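May, notebook, continuing from the last page (which I know was mostly biro scribbles about cables, sorry Urs)

Right, the matchmaking outage. I've been meaning to write this up while I still remember it, so here goes, and anyone who was on the call can correct me in the margin.

Short version: Dernier went down for its evening players at 18:40 and stayed down for 189 minutes. Single player was fine, leaderboards were fine, and nobody lost a save. But if you wanted to join a match you got the spinning anchor and then error 1344, which is our very own "something went wrong" number and tells you nothing at all. I put that number in myself, years ago, as a placeholder. I've now had it read back to me by quite a lot of cross people.

The cause was a certificate. Of course it was. The lobby server (the one we all call Lagos, after the holiday Urs was on when he set it up) talks to the login service over its own private connection, and the certificate for that connection ran out. Everything else renews through Clerkow, which does its job quietly and which I'd completely stopped thinking about. Lagos was never added to Clerkow. I went through the setup notes and there's a line saying "add to Clerkow later" with a little tick box next to it, empty.
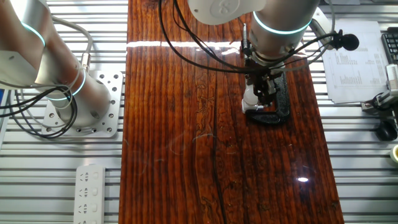

## What we saw, in order

18:40 -- first failed joins. The graph dips, but it dips every evening when people go off for tea, so I didn't look twice.

18:52 -- first message in the player forum. Then five more in the time it took me to read that one.

19:05 -- I restarted the lobby process. This made it worse! The matches already running had been holding on to their old sessions quite happily, and I'd just thrown them all out. If you take one thing from this entry, please don't restart Lagos until you've checked whether there are live matches on it. There's a command for that, it's `stusance live`, and I know it's there because I wrote the help text.

19:30 -- Urs Hofstetter joined from his kitchen. We spent a good while staring at the database, which was blameless. My theory was that the new patch had broken the session table, so we rolled the patch back, and that took ages and changed nothing.

20:35 -- Urs tried connecting to the login service by hand from Lagos and got a plain, readable message about an expired certificate. The lobby had been swallowing that message and turning it into 1344 the whole time. There was a bit of a silence on the call.

21:20 -- new certificate made by hand, copied over, wrong file permissions, copied over again.

21:49 -- joins working. I watched 20 matches start before I let myself go and find something to eat.

## Telling the players

I don't think we did this well. The first public note went up more than an hour in, and it said we were "looking into reports of issues", which is the sort of thing I roll my eyes at when other games post it. The second one said a fix was coming shortly (it was not). People were pretty patient on the whole, but the thread has a lot of guessing in it, including a very confident chap who'd decided we'd been hacked. We hadn't, and I went back through the access logs the next morning to be properly sure, but we left a gap and he filled it.

Next time I'd like a first post within ten minutes, even if all it says is "joining is broken, your saves are safe, we'll be back here on the half hour". And then we do have to be back there on the half hour.

## Jobs that come out of this

- Lagos goes into Clerkow. Done, I did it that same night, and then checked it twice more because I didn't trust myself.
- Go through the other boxes for anything else set up by hand. Urs has started a list -- the voice relay is on it, the old tournament server might be.
- Stusance should shout when any certificate has less than two weeks left. It already knows the dates, it just doesn't tell anyone.
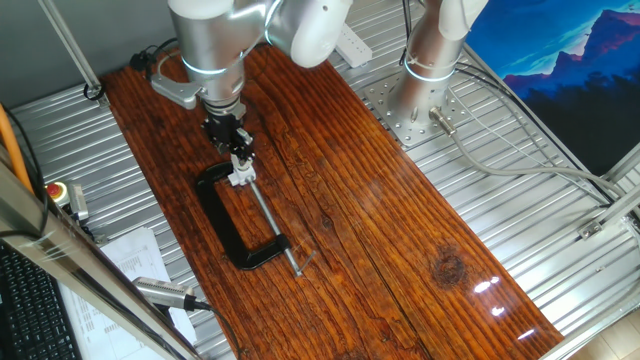 - Split up 1344. Login failure, full lobby, version mismatch and "no idea" all deserve their own numbers, and the real message ought to go in the log even when the player only sees a number.
- Put the live match check in front of the restart, so that it asks you first. I'd have been annoyed by it at 19:05 and grateful by 19:06.
- Spare login for the forum, kept somewhere we can both get at it. I had the only one and I was busy.

Urs wants to give everybody who was kicked out a free hat. I said yes to the hat, but we still need to work out who that was, and the session table for those first twenty-five minutes is a mess. Might be simpler to give one to anyone who played that day. He's going to have a look at what that does to the hat economy (there is one, people trade them) and let me know.

Still to check: whether the rollback lost the new map rotation. I think it's back to the old one.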